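Introduction to Criminal Records and Procedure
Unit 4: From Arrest to First Appearance
Instructor: Faith Urio
Lab sections: Cormac Mac an tSaoi, Subramaniam Building

Reading before class: packet pages 13 through 31. The Zunport arrest log used in the exercise is in the back of the packet.

Unit 3 ended with the incident report. Unit 4 follows the paper from the moment a person is taken into custody to the moment a judge or magistrate first speaks to that person in court. Terms differ by state. Where the packet and your own state's code disagree, use the code and note the section number in the margin. 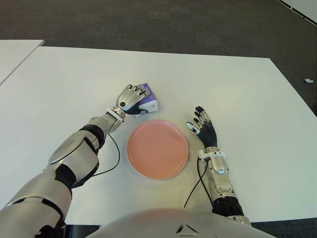 Clollitz, 2022-01-25

4.1 Stop, detention, arrest

A stop is a short seizure. The officer needs reasonable suspicion, meaning specific facts that point to a crime. A hunch is insufficient, and so is a person's general reputation.

An arrest is a full seizure. It requires probable cause. The officer may have a warrant, in which case a judge has already reviewed the facts, or may act without one. Rules for warrantless arrest depend on the grade of the offense and on whether the officer was present when it was committed. Entry into a home to make an arrest is a separate question, covered in Unit 6.

The line between a long stop and an arrest is drawn by courts after the fact. Factors that come up often:

- length of the detention
- whether the person was moved to another location
- use of handcuffs or a drawn weapon
- what the officer said about freedom to leave

No single factor settles it. In the packet case, a man was held on a train platform and then walked 200 feet to a station office. The trial court called this a stop. The appeals court called it an arrest, relying mostly on the closed door and the length of the questioning. Read both opinions. The second is shorter.

4.2 Booking

Booking is administrative. It creates the custody record and normally includes name and date of birth, fingerprints, a photograph, a property inventory, and the arrest charge. A booking number is assigned. It is different from the incident number and from the court case number, and students lose points every term by mixing them up.

The arrest charge is the officer's label. It is entered as a statute number with a short text description taken from a menu. The description can be misleading. "Assault 2" in one county's system may cover conduct that another county splits into three entries. Cite the statute number in all written work.

Routine booking questions (name, address, date of birth) do not usually require warnings. Questions likely to draw out an admission do, when the person is in custody.

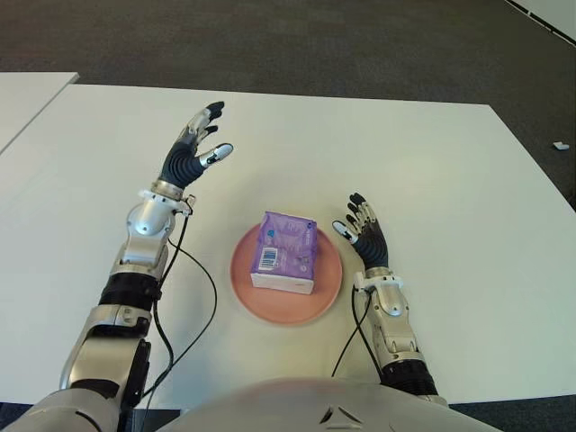 4.3 Prior arrests and prior convictions

These are separate categories and must be kept separate in your notes.

Prior arrest: a record that the person was taken into custody. It says nothing about the outcome. The charge may have been declined, dismissed, reduced, or tried.

Prior conviction: a record of a guilty plea or verdict, entered by a court.

Pending case: charged, no outcome yet.

Sealed or expunged record: removed from general view under state law. It may still be visible to some agencies. If you come across one in a lab file, stop and tell the section leader.

A count of prior arrests often appears in police statements. The number is drawn from a database query, and the query may return one line per charge instead of one line per arrest. In the Flutetti records system used in lab, the default summary screen counts charges. A person booked once on 6 charges will show "6" in the upper field. Open the event view and count booking numbers.

Common errors from last September's papers:

- writing "a record of robbery" where the file shows an arrest for robbery and a dismissal
- treating a failure-to-appear warrant as a new offense when the state code treats it as part of the original case
- merging two people who share a name and birth year
- giving a juvenile adjudication as a conviction

4.4 The charging decision

The prosecutor reviews the arrest file and chooses among four courses: file the arrest charge, file a different charge, send the file back for more work, or decline. The decision is made on evidence that can be used in court, so the standard applied in practice is usually higher than probable cause.

The document that starts the case has several names.

Complaint: a sworn statement of the facts, often signed by an officer. Common for misdemeanors and as a first step in felonies.

Information: filed by the prosecutor without a grand jury.

Indictment: returned by a grand jury.

"Charges are pending" has no fixed legal meaning. It can mean that the prosecutor has yet to decide, that a complaint is filed and unresolved, or that another jurisdiction must act first. When the phrase appears in a source, write down who said it and when, then check the court docket. 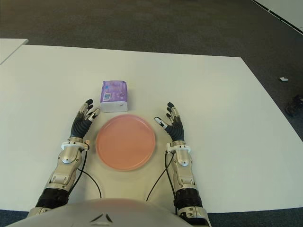 4.5 Arrest in another state

When a person wanted in one state is found in another, the arrest is made by officers of the state where the person is found. The person is held there as a fugitive. The original charge stays with the state that wants the person.

Sequence:

1. Arrest on the outside warrant or on a fugitive complaint.
2. First appearance in the holding state. The judge explains the right to contest.
3. Waiver or contest. With a signed waiver, transport can be arranged directly.
4. If contested, a governor's warrant is requested and issued.
5. Hearing on narrow points: whether the papers are in order, whether the person is charged in the requesting state, whether this is the person named, and whether the person is a fugitive.
6. Transfer of custody.

Guilt is outside the scope of step 5. Two dockets exist during this period, one in each state, and each has its own case number. Record both.

4.6 First appearance

The hearing is brief. The court confirms identity, states the charge, advises of rights, takes up appointment of counsel, and sets conditions of release or schedules a hearing on them. In some states a plea is entered at this point and the hearing is called an arraignment. In others arraignment comes later. Do not use the two terms as equivalents unless the state code does.

Release may be on a written promise, on supervision, or on money bail. Worked problem: bail is set at $2,000 with a ten percent deposit option. The amount posted to the court is $200. A deposit paid to the court may be returned, less fees, at the end of the case. A premium paid to a commercial surety is kept by the surety.

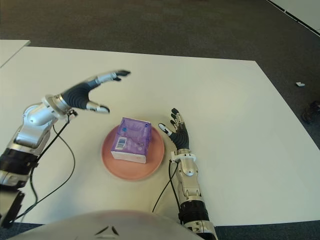 Tissue pack on a plate.

Lab exercise 4

Use the Zunport log, entries 1 through 13. For each entry give the booking number, the arrest statute, the charge filed (if any), and the date of first appearance. Mark entries where the arrest charge and the filed charge differ. For entry 9, list both docket numbers and state which court holds custody on the last date shown.

Hand in on paper at the start of section. Late work goes in the tray outside the lab.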